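The cupboard at the bottom of the stack

Low cabinets fill up from the back, and most of us only ever look at the front
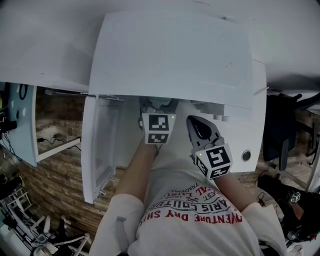 Kiros Wolde has fitted storage in small flats in Trodham for most of his working life, and he has a low opinion of the low cupboard. People buy one for the top, he says. They want somewhere to stand a lamp or a printer, and the space behind the door comes free with it.

A white gloss unit of the usual sort costs little and wipes clean, which explains why there is one in so many spare rooms. The trouble is inside. The opening is narrower than the panels suggest, the door takes up floor when it swings out, and anything small ends up against the side wall where you have to lean right over to get at it.

Wolde asks customers to empty the cabinet before he visits. In July he did this with a couple in Ostrowski Court who were sure they needed a second unit. They had kept every manual since they moved in, along with 581 loose screws in a biscuit tin. Once the paper had gone to recycling, the first unit was half full and they cancelled the order.

His advice is mostly dull. Put small pieces in a shallow tray, so the whole lot comes out together. Keep the heavy things low and near the door. If there is a cable hole in the side, leave a gap next to it, even if nothing is plugged in at the moment. Check the hinges when the cabinet is empty, as a door that drops a little will start to rub the panel beneath.

Gloss panels need a damp cloth and a dry one. He has seen scouring pads used on them and the marks do not come out. A replacement door from Hondetti, the workshop he uses, takes three weeks.

He does not think much of buying organisers first. One customer in Gremach had spent 500 pounds on boxes and dividers, and most were too deep to go through the door. Measure the opening with the door fitted, then subtract a finger's width on each side.

The tray he uses himself is an old baking tin.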